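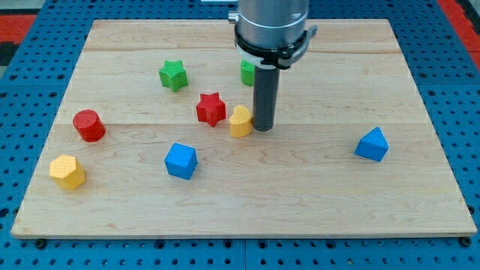 By Lăcrămioara Jitaru, Office of Research Communications
5 September 2020

The Dirden Laboratory has completed its internal review of a fault that caused a robot arm to press its tool into the work surface during an unattended part of a test run. No one was hurt. The review was led by Octavian Bucur, head of laboratory safety, who spoke with this office together with Yanling Jin, the research engineer responsible for the run.

The arm is used to study pushing. It carries a plain rod in place of a hand and moves small colored blocks across a wooden board according to spoken or typed requests. The run in question was scheduled for 800 pushes and was stopped after 510.

"I was at the desk in the next room and heard a creak from the board," Jin said. "When I got to the door, the rod was sliding along with its tip hard against the wood. The blocks were going where they should, so the log looked normal. I pressed the emergency stop and called Octavian."

The cause was traced to the clamp that holds the rod. A screw had not been tightened to the required setting after the rod was changed that morning, and over several hours the rod turned and worked its way down in the clamp by two millimeters. The control software, Simidix, continued to use the tool length entered at the start of the day.

"The arm did what it was told," Bucur said. "It believed that its tip was clear of the board. We had no check in place that would have told it otherwise."

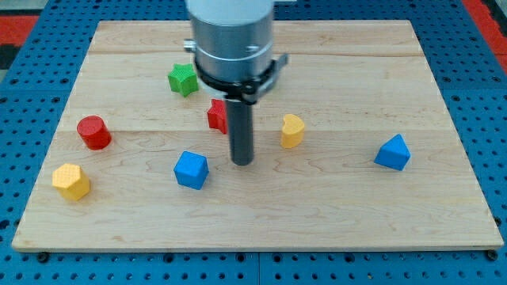 The rod over the board at the Skorkemska Street building, with the blue cube to its left and the yellow heart to its right.

Asked why the arm did not stop by itself, Bucur pointed to the contact force limit. It had been set at 125 newtons during earlier work with a heavier tool and was never lowered.

"A limit that high has no business on a task like this one," he said. "The blocks weigh very little. The setting was left over from another project, and it passed through two reviews with my signature on the second. I have said so in the report."

Jin said that the more difficult question was what to do with the results already collected. Friction between the rod and the board may have changed how the arm moved in the later pushes, and the log does not show when the slipping began. Her group has withdrawn the full run.

"We discussed keeping the first part of it," she said. "Silviu Vlad went through the motor current records and thought he could see a change, but he could not put a time to it that all of us would accept. We will repeat the work from the start."

Under the new procedure, the clamp screw is tightened with a torque wrench and marked with a paint line. The arm touches a fixed reference point at the start of each run and again at regular intervals, and it stops if the measured height has changed. The force limit is now entered separately for each task and must be confirmed by a second person.

Emanuel Gavrilă of Oláh, the firm that maintains the laboratory's arms, inspected the joints and found no damage. He also recommended a different clamp with a shoulder that prevents the rod from moving along its axis. The part has been ordered and is expected before the end of September.

Unattended operation remains suspended until it has been fitted. Bucur said that he has had some requests to lift the suspension early and has declined them.

"A person standing next to that table would have heard it within a minute," he said. "Until the clamp is here, that is the arrangement."

Copies of the report are available to laboratory staff from the safety office.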